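Sim kitchens are teaching robots to deal with a tipped-over world

I stopped by the Kerkov lab in May expecting to see a real robot doing something in a real kitchen, and I spent most of the afternoon staring at a monitor instead. No complaints! The group there has a new result on two-armed robots and I've been talking people's ears off about it ever since.

The idea comes from Roksolana Yurchenko, who got tired of watching policies fall apart whenever the robot's viewpoint changed a little. Her team built a method called Cilon that makes up simulated rooms by the hundred and then messes with them. Wall textures get swapped, furniture turns up in silly places, and the view gets tilted way past anything a sane person would set up. The robot still has to do its job with both arms.

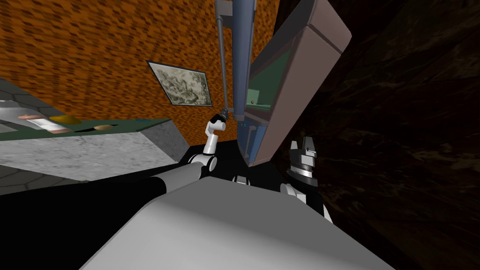
For this round they trained on 1837 generated rooms and held back 295 more that the policy never got to practice in. On the held-back set, the version trained with the tilting finished roughly twice as many tasks as the plain one. Vira Bilyk ran the comparisons, and she told me she reran the whole batch before she'd let anyone put it on a slide (I would have been on the phone to my mother already).

What got me was how ugly the rooms are allowed to be. I asked if they planned to pretty them up, you know, matching walls and so on, and Yurchenko laughed and said they tried that early on. The nicer rooms took longer to make and the scores went down a bit. So now you get brick-looking orange next to cave rock and everybody's fine with it.

There's plenty left to do. Opening cabinet doors is still the weak spot, and the two arms sometimes reach for the same thing and get stuck there. Nothing has been moved onto a physical robot yet either. Hnat Didenko is setting up those trials over at Grarkcombe, with 2 arms on a fixed base to start, and he says he'll let me come watch if I promise to stay behind the tape. I've promised. The write-up and the room generator should go online once the team has cleaned up the code.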